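About the Wikberg Ice Hockey School

The Wikberg Ice Hockey School provides coaching, match play and officiating courses for players aged seven and over. It was founded by members of the former Sudia skating club and is run on a not-for-profit basis. At present 343 players are enrolled across the junior, youth and adult sections.

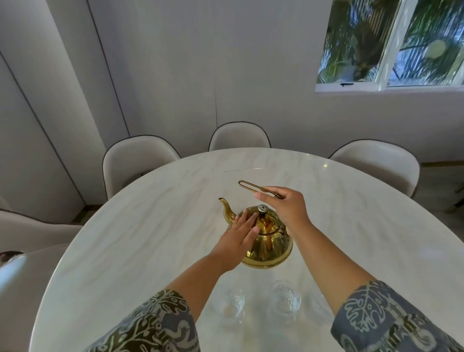
All new players begin with a skating assessment and are placed in a group according to ability. Age is considered only where the rules of a competition require it. Juniors train twice a week during the season, and goaltenders receive a separate session each fortnight. The adult section is open to complete beginners – no previous experience on the ice is expected.

Teams from the School play in the Tomoana Cup and in a programme of friendly fixtures, both home and away. Home matches are held at the Wikberg rink, which has seats for 700 spectators. Tickets are sold through Skoketix and at the door.

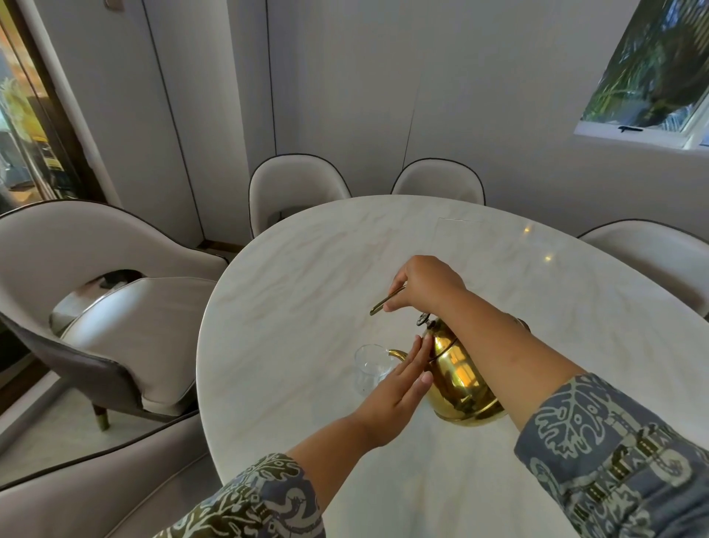 The School keeps 242 sets of protective equipment for hire. Players may borrow a full set for their first term without charge, after which a deposit is payable. Sticks are not included.

Coaches hold a recognised qualification and are subject to background checks before appointment. Copies of the safeguarding policy and the code of conduct may be requested from the School office.

Enrolment for the next term opens in January.

Page last revised December 2019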